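About Resa

Resa is an independent test shop for robot grippers, wrist cameras and arm controllers. We do not build or sell hardware. Manufacturers, integrators and university labs send us devices, and we return a report with the raw logs attached.

The company started as the evaluation bench at Drodov, a maker of packaging lines, and became a separate business when outside requests took up most of the bench's hours. We kept the bench, the fixtures and the habit of writing down every setting.

What we test

Grippers make up most of the work: parallel jaw, adaptive and hand-held types. A standard comparison runs 100 trials per device on each task, with the same operators and the same objects. Endurance runs go up to 2,000 cycles. Force, jaw travel and cable strain are logged throughout, and failed grasps stay in the data.

The task library currently holds 33 tasks. Rigid parts are included as a baseline, but most clients ask for the harder material - film, bags, soft packaging and liners that move when touched. Two-handed tasks are scored separately from single-handed ones, as a gripper that does well alone may get in the way of its partner.

Controllers are tested on our own arms or on the client's. Camera comparisons cover latency, exposure and how much of the jaw area stays visible during a grasp. 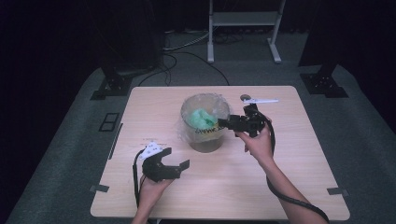
Hand-held grippers at a lined waste bin, one of the soft-material tasks.

How we report

Each report lists firmware versions, mounting details and trial order. Results are not averaged across tasks. Clients may publish a report in full, but not in part.

Resa has 4 test stations in the Tapia building. Fixture drawings and log formats are shared through Jetar, our open file library. New devices are accepted for intake until the end of April - contact the bench for shipping instructions and connector requirements.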